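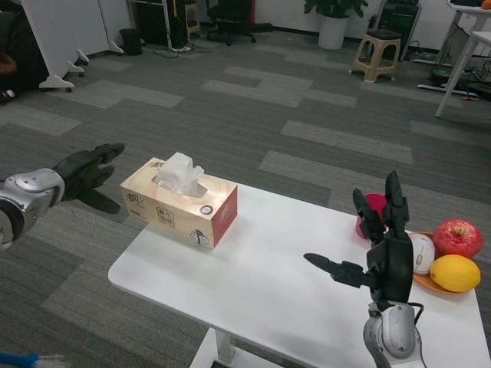

From: Jurgita Kairys
To: hands-and-arms list
Subject: Re: [hands] right thumb dropping out mid-run

Hi Dennis and everyone,

Yes!! We get this one too, and I'm so glad it isn't just our lab at Cumbridge (I was starting to blame myself for the cabling).

Dennis Temba wrote:
> Right hand stops answering partway through a run. The fingers
> hold wherever they were, the thumb goes slack, and the log just
> says "fault 9". Left hand is fine. Power cycling brings it back.
> Has anyone seen this on the Nyaga controller? We're on the
> August firmware.

Same fault code, same hand, same firmware. Ours went while we were running the tabletop set, the one with the tissue box on one side and the plate of odds and ends on the other, and the arm kept moving after the hand had quit. That's the part that bothers me. Faraji had his own hand near the plate and got a decent knock on the knuckles (he's fine, a bit grumpy), but the arm should have stopped the moment the hand dropped off the bus, and it didn't.

I went back through our logs and found 1,232 runs on this firmware, with nine dropouts, all with the wrist rolled well over. So my money's on the cable at the wrist getting tugged. Mayuree thinks it's a timeout in the driver and she may well be right, she usually is.

For now we've put the old firmware back on, halved the arm speed, and made it a rule that whoever's at the e-stop does nothing else. Could you check your wrist angles when it trips? I'd love to compare before I write to Fimow.

Cheers,
Jurgita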